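Kondero Student Essay Prize

The Kondero Student Essay Prize is a yearly academic award for undergraduate students, given by the Kondero Foundation in the city of Vasau. It is open to students of any subject who have not yet finished their first degree. The prize is best known for its rule that every essay must be understandable to a reader from outside the author's field.

History

The prize was started by Radomir Mladenović, a former lecturer in comparative law, who wanted to reward good writing by students at an early stage. In its first years it was limited to law and history, and the essays were read by Mladenović himself together with one colleague. Later the foundation took over the work, and the competition was opened to the natural sciences, engineering, languages and the arts.

The original name was the Vasau Prize for Young Writers. It was changed because many people believed that it was a prize for fiction, and the foundation received short stories and even poems every year. Some older documents still use the first name.

Rules and entry

An essay can have up to 3000 words, without the notes and the list of sources. It must be written by one person, and it must not have been published before. Work that was already marked as part of a university course is allowed – this was not the case in the early years – but the student has to send a short letter which explains what was changed after the marking.

Entries close on Fri 31 May, and the winners are announced in October. Late entries are moved to the next year if the author is still a student at that time.

Judging

Judging is done in 2 rounds. In the first round, each essay is read by one person from the subject and one person from a different subject. The names of the authors and of their universities are removed before reading. A list of 20 essays then goes to the second round, where the full jury meets in Vasau for a closed discussion. The jury gives written comments to all authors on this list, also to those who do not win.

When the two first readers disagree strongly, a third reader is asked. The foundation does not publish the marks.

Awards

There is one main prize and one prize in each subject group. The main prize is called the Benjelloun Medal, and it comes with a paid stay at the foundation's guest house, during which the winner can prepare the essay for printing. Subject winners receive a certificate and a sum of money for books or travel. In the most recent competition, students from 58 universities took part.

The winning essays are printed together in a yearly volume. Since the change to the new name, the volume is also free to read online.

Wakeo program

Wakeo is a smaller program connected with the prize. It pairs earlier winners with students who wish to enter for the first time. The pairs exchange drafts by mail during the winter, and the earlier winner may comment on the structure and the language but may not rewrite any part. Students in the program have no advantage in the judging, and the readers are not told who took part in it. 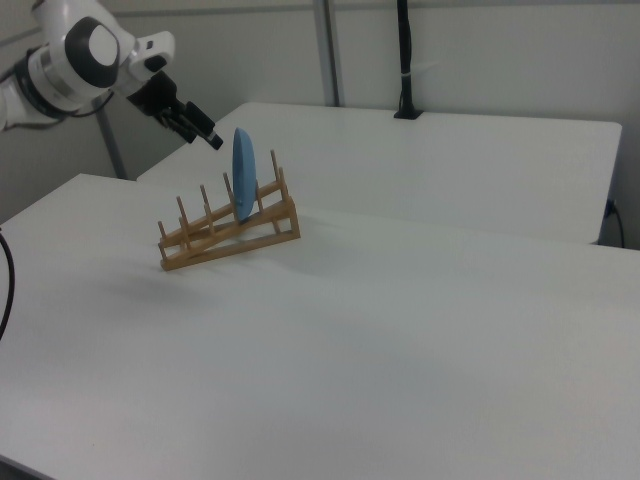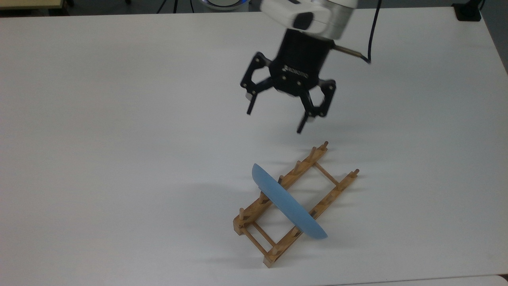
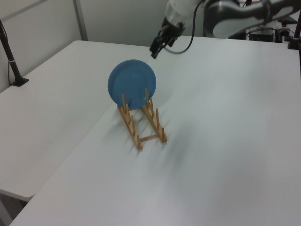
Criticism

Some teachers have said that the rule about general readers is harder for students of mathematics and the exact sciences, who need many technical words. As an answer, the foundation allowed a one-page list of terms, which is not included in the word limit. Others have criticized that essays are accepted only in English. A proposal to accept other languages was discussed by the foundation, but no decision has been made.

See also

Undergraduate research
Academic writing
Essay competition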